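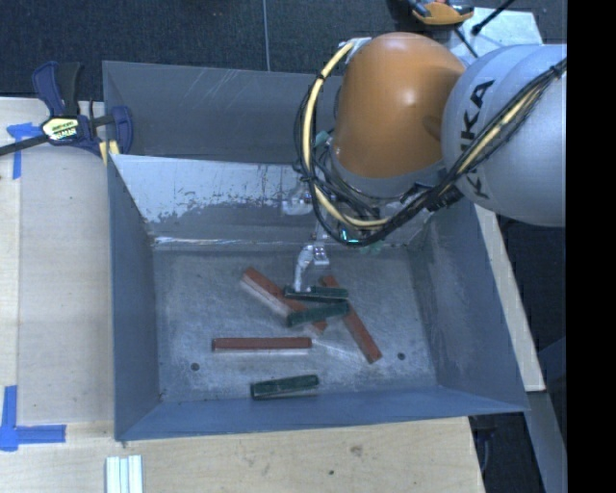 La biblioteca municipal de Stitbridge amplía su horario de tarde

La biblioteca municipal de Stitbridge abrirá hasta las nueve de la noche de lunes a jueves a partir de noviembre. El cambio fue aprobado por el pleno del Ayuntamiento y responde a una petición que los usuarios llevaban presentando desde la primavera, cuando el cierre a las seis y media dejó sin sala de estudio a buena parte de los alumnos del instituto.

El nuevo horario se aplicará primero en la sede central, en la calle Cattaneo. La sucursal del barrio de Onddale mantendrá de momento el suyo, aunque recibirá el servicio de préstamo entre sedes los martes y los jueves. Los libros pedidos antes del mediodía podrán recogerse en Onddale al día siguiente.

La planta baja, que hasta ahora se usaba para la prensa y las consultas rápidas, pasará a ser sala de estudio a partir de las seis de la tarde. Con las mesas que se trasladan desde el antiguo salón de actos, la biblioteca tendrá 184 puestos de lectura, de los que 15 podrán reservarse para trabajo en grupo. La reserva se hará en el mostrador o por teléfono, con un máximo de dos horas por grupo.

«La gente sale de trabajar a las seis y a esa hora ya estábamos apagando luces», explicó Segundo Londoño, director de la biblioteca. Londoño confirmó que se han contratado cuatro auxiliares a media jornada para cubrir el turno de tarde y que el servicio infantil seguirá cerrando a las siete.

El concejal de Cultura, Kamrul Sarkar, indicó que el horario se revisará después de Semana Santa con los datos de asistencia. Si la media baja de 100 visitas por tarde, el Ayuntamiento estudiará abrir solo tres días. Sarkar no quiso adelantar si habrá apertura los sábados por la tarde, otra de las demandas de los usuarios, y señaló que depende del próximo presupuesto.

También cambia el sistema de carnés. Los actuales seguirán siendo válidos hasta que caduquen, pero las renovaciones se harán ya con el programa Drosent, que permite prorrogar los préstamos desde casa. Quien no tenga correo electrónico podrá seguir haciéndolo en el mostrador. El buzón de devoluciones de la entrada lateral continúa disponible a cualquier hora.

Comentarios (4)

marisa_b: Ya era hora. ¿Y la calefacción de la primera planta? El invierno pasado estudiábamos con el abrigo puesto.

Lector de Onddale: Siempre la central. Aquí cerramos a las seis y sin sala.

tomasv: ¿Alguien sabe si se puede reservar mesa siendo solo dos?

marisa_b: @tomasv a mí me dijeron que mínimo tres, pero pregunta en el mostrador.

Utilizamos cookies propias y de terceros para mejorar su experiencia de navegación. Aceptar | Configurar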